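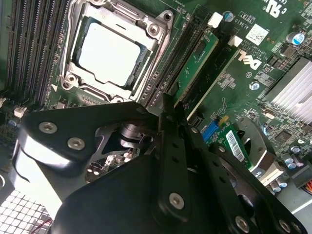
Notebook, February, bench 2. Flirkik gripper on trial from Sedeo, second session.

Started at 9:40. Jinlong Luo was at the controls for the first part, I wrote the notes, after lunch we changed places. The task is still the one we agreed with Sedeo before they sent the kit: work over an old Dell motherboard inside its case, find the memory modules, take one out and put it back, without touching the processor. The socket stays open for this test, with the load plate up, so we can see if the arm keeps its distance from it. This is more strict than what a customer would do, but I prefer to know now.

Approach to the memory slots. The long finger is good here. It is flat and can go down beside the slots where our old gripper was too thick. The row of small holes in the plate is practical also, we can fix our own tip there if we decide to buy. The quick guide says the holes fit the Onusov tips. We have no Onusov tips in the lab, so I can not confirm it.

Camera view. The wrist camera sees the fingertip and the slots together, but the black plates fill a big part of the lower half of the picture. When the module is near the middle this is no problem. When it is low in the view I must move the whole wrist to find it again. Jinlong says one gets used to it. I would still like to ask Sedeo if the camera mount can be raised.

The other thing is light. The heat spreader of the processor reflects strongly and it disturbs the automatic exposure. The letters on the board (AL3610, the DELL logo) are easy to read in the picture, so the focus is fine, it is only the exposure. I fixed the exposure by hand in the Shi software and saved it as a profile. The menu for this is hidden under "Session", not under "Camera", please remember.

Latches. The white latches at the slot ends are the difficult part. The fingertip can push one open, but the force setting from the factory is too careful and the finger stops before the latch moves. I raised it by 2 steps. After this the latch opened on every try before lunch. I did not go higher, the board flexes a little under the hand and I do not want to break a trace.

Inserting the module back is not solved. The finger presses on one end first and the module goes in with an angle. Jinlong tried to press in the center and it was better, but then the latches did not close by themselves. We closed them by hand and wrote it down as a fail.

Log file of the day has 843 entries, 138 of them are force warnings. Most come from before I changed the setting. I will separate them tomorrow so that the report is fair to the product.

Price question: the offer from Sedeo includes the gripper, the Shi license for one computer and a service visit. It does not include spare finger plates. Jinlong wrote to them at 16:15 and asked for the price of a pair.

My opinion until now: for inspection and for removing modules I would take it. For assembly work not yet.

To do:
- check the screws at the base of the finger plate before the next session, I want to know if they keep their torque
- make a tip with a flat rubber end, for pressing in the center
- repeat the latch test with the arm coming from the heatsink side
- copy the exposure profile to the second computer
- keep the trial box and the foam, it must go back complete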